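Tridunau Match Ball, Size 5
Darnorel Team Store > Soccer > Balls

$53 each. Bag of 12 is on a seperate page, ask for the club rate.
In stock: 94

Same ball the Mastgate league went over to last November. Thermal bonded, 12 panels, no stitching. Textured outer, butyl bladder. Comes flat, pump not included (needle is).

Good for grass and newer turf. Not for blacktop, it'll chew up the outer in a couple weeks and the warranty won't cover it.

Pressure: start at 12 psi, let it sit overnight, check again before kickoff. Loses a little the first day, normal. After that holds nearly a week between top ups. Wet the needle first please. Most of the returns we get are torn valves.
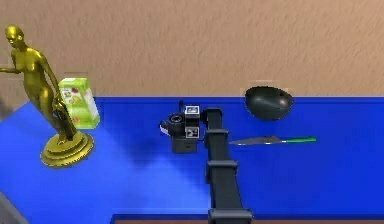 Can I get our club crest printed on it?
Up to two colors, one panel only, minimum order of 12 balls. Send the art to Roya Rostami in the print room, vector file if you have one. Allow three weeks, longer before the spring season. Printed balls can't be returned.

Colors: white/navy, white/orange, all yellow (winter). All yellow is low, call first.

Sizes: this page is size 5 only. Size 4 for U12 and under is coming, no date yet. Don't order a 5 and write "size 4" in the notes, the warehouse doesn't see the notes.

Shipping: free over $249, otherwise flat rate at checkout. Orders in before noon go out same day. Pickup at the Mastgate counter is fine too, bring the order number.

Warranty: one season on shape and bonding. Panel lifting, ball going egg shaped, we swap it. Need your reciept and a picture of the valve side. Cuts, dog bites, blacktop, no.

Reviews

Parviz Shokri, U16 coach
Flies true, bit lively off the first bounce on hard ground. Keepers complained for two sessions then stopped. Ordered six more.

Mahtab Rahimi
Good ball. One of ours came with a slow leak, store swapped it no fuss. Wish the orange was brighter.

Goes with: Tabrizi dual action pump, mesh ball bag (holds 12), spare needles 5 pack

Team orders and quotes: Kianoush Mirzaei, team desk, or use the quote form. Put your club name on it.

Price checked Mar 10, 2021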